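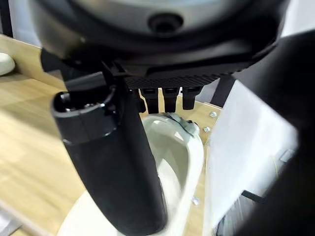 The gripper above the toilet bowl at the Zokholm test site.

The second shift

At a contract housekeeping firm, robots are being fitted to the parts of the job that have the highest turnover. The people who did those parts are being fitted to something else.

Skarora cleans and resets serviced apartments. It doesn't own any of them. Its largest contract is the Endby building, which has 196 units, and the terms of that contract are simple: a unit vacated by late morning must be ready for a new occupant by mid-afternoon. Between those two times a crew strips beds, cleans the kitchen and bathroom, restocks, and puts every loose object back where the inventory sheet says it goes.

The firm has spent the past year trying to work out how much of that can be handed to machines. The trials take place in Zokholm, in a leased hall divided into bays. Some bays hold a single fixture. Others are set up with furniture so that a robot has to deal with the distances and obstructions of a living area. Nothing in the hall is rented to guests, and no trial has yet been run in an occupied unit.

The project is called Lobo internally. The name covers the robots, the software that assigns them work, and the new job grades that go with them. Staff tend to use it for all three without saying which they mean, and this has caused confusion in at least one pay discussion.

What was broken down

Before any hardware was ordered, the firm wrote out the turnover of a unit as a list of separate actions. The unit of measure was a single contact between a hand or a tool and a surface. Cleaning a toilet, which appears on a conventional worksheet as one line, became a long sequence: approach, lift the seat, apply product, wait, scrub under the rim, scrub the base of the basin, flush, wipe the exterior, wipe the floor.

Each action was then scored on how often it was done, how much it varied between units, how much strain it put on the worker, and what a mistake would cost. Bathroom work scored high on strain and low on variation. The fixtures at Endby are nearly all one model, mounted at one height. The bend at the waist and the reach under the rim came up repeatedly in the firm's injury records, along with complaints about breathing product at close range.

That made the toilet the obvious first task, although a difficult one mechanically. A bowl is curved in every direction, glazed, and reflective. Depth sensors of the usual types return poor data on glossy white ceramic under strong light. The approach used at Zokholm is to locate the fixture by its edges and surroundings, then move from a stored model of the bowl and correct by force. The arm is programmed to expect contact at a certain point, and if contact comes early or late by more than a set amount, it stops and asks for a person.

The requirement for a full trial is 1,000 cycles with no unplanned contact with the rim. A dropped tool counts as a failure and resets the run. As of June 7, 2021, the longest run had ended short of the target, and the settings were being revised before the next attempt.

Tidying is harder to specify

The second group of tasks is tidying, and here the difficulty moves from the surface to the instruction. Crews at Endby learn the look of a finished room in their first two weeks. Asked to write it down, experienced workers produce rules that conflict. Cushions are centered, except on chairs that face the window. Slippers are paired, toes in, but on the lower shelf only if the upper ones are taken. A robot can follow either rule but has to be given one of them.

The firm dealt with this by collecting demonstrations. Workers perform a task, or guide a robot through it, and the recordings are used to train the control software. Footwear was chosen early on for practical reasons. Slippers are light, they don't break when dropped, and they have a left and a right, which tests whether the system can match two objects that are similar but not the same. They also have an opening that can face the wrong way. A grip that works from above fails when the slipper is on its side.

Two-handed robots are used for this work. A single arm can place a slipper on a shelf but is slow at turning one over, and it has no way to steady one item while it sets down another. The cost is considerable. Each added hand brings its own set of joints to be calibrated, and a robot working beside shelves and chairs has to keep track of both elbows as well as whatever it is holding. Cables on the floor are a recurring subject in the site's safety notes.

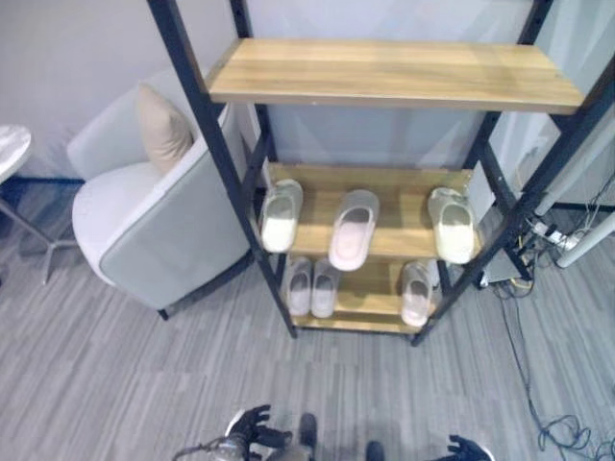 Saron Moges took a narrower view of the matter and said the test she cared about was whether a crew could finish its floor without waiting for a machine. A robot that does the job well and slowly, she said, still leaves someone standing in the hallway with a cart, and that time is on the crew's sheet and not the robot's.

Her point is reflected in a change made in May. Under the first version of the scheduling software, a room was released to people only when the robot's tasks were closed. In simulated shifts this produced long idle periods in the middle of the day and a rush at the end. The revised version releases the room in zones. A worker can start the kitchen while the bathroom is in progress, provided the door between them is closed and the arm is in its reduced-speed mode.

The new grades

Skarora has stated in writing that no housekeeping position will be removed during the trial period. It has made no commitment for the period after. What it has done is create two new grades, both open to current staff before outside applicants.

The first is room lead. A room lead does the tasks that remain manual, checks the robot's work against a standard, and signs for the room. The signature matters because liability under the Endby contract sits with whoever released the unit. Workers raised this at the first briefing. They wanted to know whether a room lead who signs for a surface she hasn't touched is responsible for its condition. The written answer is that she is responsible for the inspection and the firm is responsible for the cleaning. How the two are separated in a dispute hasn't been tested.

The second is demonstrator. Demonstrators spend their shifts at Zokholm performing tasks for recording. The pay is higher than on the floors and the physical load is lower, but the work is repetitive in a different way. A shift may consist of one movement with small changes: the same object, a new starting position, a new grip. Shifts are limited to five hours, with a change of task at the midpoint. Over the first phase, demonstrators logged 2,207 usable recordings. A larger number was discarded, most often for hesitations that a human observer wouldn't notice and the training process would.

Demonstrators are paid once for this work, at an hourly rate, and the recordings belong to the firm. A proposal to attach a further payment to each recording, due when it is used in a deployed system, was discussed and set aside. The reason given was that no reliable method exists for tracing a finished behavior back to one session. Staff have asked for the question to be reopened if such a method becomes available.

What stays manual

The list of tasks excluded from automation is longer than the list of those included. Bed making is excluded on grounds of cost. So is anything involving guest property left behind, which is handled by a person under a procedure that predates the project. Stain assessment was trialed and withdrawn; the system found the stains but had no useful basis for deciding which ones required a replacement item and which ones would come out in the laundry.

There is also a category the firm calls recoveries. When an arm stops partway through a task, someone has to make the area safe, work out what state it was left in, and either restart the sequence or finish by hand. Recoveries were at first assigned to technicians. Travel between floors made that unworkable, so room leads are now trained to do them, using a pendant with four functions: hold, retract, resume, and release tool. The training takes one day. Workers who have completed it receive a supplement on each shift in which they carry the pendant, whether or not they use it.

The bathroom task will go to Endby first if it passes, on a single floor, with a manual crew assigned to the same units as backup. Tidying will follow at a later date that hasn't been set. The building's owner has asked for the robots to be off the corridors before guests arrive in the afternoon, and the elevator schedule is being rewritten to allow for it.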